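Learning to clear up by first learning to set out

Oct 25, 2023

Anyone who has ever shared a kitchen knows that putting the dishes away is a job with more opinions in it than it first seems. Does the plate go in flat, or does it lean? Do you take the nearest one, or the one on top? A group at the robotics laboratory in Kollville has spent a good part of the year on questions of just this kind, and the first results of the project, which goes by the name of Utau, suggest that two-armed robots may pick up this sort of chore a good deal faster if they are allowed to practice it in both directions. 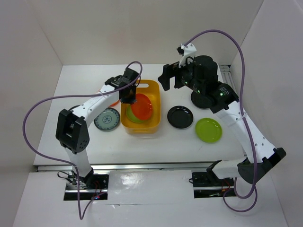 Pascale Donati
Staff writer, Kollville Research News

The idea is easy to explain over a cup of coffee, even if the work behind it took a while. Most robots that learn from people do so by copying. A person guides the arms through a task, the movements are recorded, and a computer model is trained on the recordings until it can produce movements of its own. For a task such as loading plates into a bin, that means somebody has to guide the arms through it again and again, and then lay everything out on the table once more before the next round can start. The laying out was always treated as lost time.

The Utau group decided to record that part too. Every time the plates went back on the table, the arms did the work under human guidance, and the movements were kept and labeled as a task in their own right. The model was then trained on both halves together, the loading and the unloading, with a short written instruction telling it which of the two was wanted.

In all, the group collected 3,436 recordings, of which 2,354 were loading and the rest unloading. A model trained on loading alone was used for comparison, and both were then put through the same 192 trials with the plates in arrangements that had been left out of the training. The model that had seen both directions finished around a third more of the trials without a person stepping in, and it did particularly well when one plate was resting partly on another, a situation that trips up a lot of systems of this type (and, it must be said, a fair number of people carrying a tray).

Why it should help is something the researchers are still careful about. Their best guess is that lifting a plate out of a bin teaches the model useful things about where a rim can be gripped and how much room the fingers need beside the wall, and that those lessons carry over when the plate is going the other way. They also point out that the two halves of the job give the model a much wider choice of starting positions than one half would, so it gets into fewer corners it has never seen before.
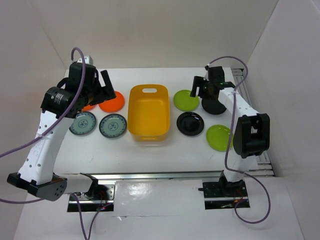
Plates were chosen for the study after a first attempt with cups in July, which went well enough that it told the group rather little. A plate is thin at the edge and wide everywhere else, it lies low, and a shiny glaze can confuse a camera that is trying to judge where the surface is. Using several colors, along with a patterned design, also let the researchers check that the model was responding to shape and position and had not simply learned to look for one favorite color. On that point the results were reassuring, though the black plates were missed a little more often than the others.

There are limits, and the group is open about them. All of the trials used the same kind of bin, and the table never changed height. The model is slow compared with a person, and when a plate slips it will sometimes go on with the movement as if it were still holding something. Work on that last problem has begun, using a software package called Prornis that the laboratory wrote for an earlier project and that watches how far the fingers have closed during each grasp.

The next set of recordings will bring in bowls, and after that the group would like to try a dish rack, where each plate has to find its own slot and the order matters more. A written report on the plate study is being prepared, and the recordings will be shared with other laboratories once the labels have been checked a second time. Readers who would like to see the arms at work can do so during the laboratory's regular open afternoons, which run for 2 hours and need no booking, although groups from schools are kindly asked to write ahead so that there is space for everyone at the window.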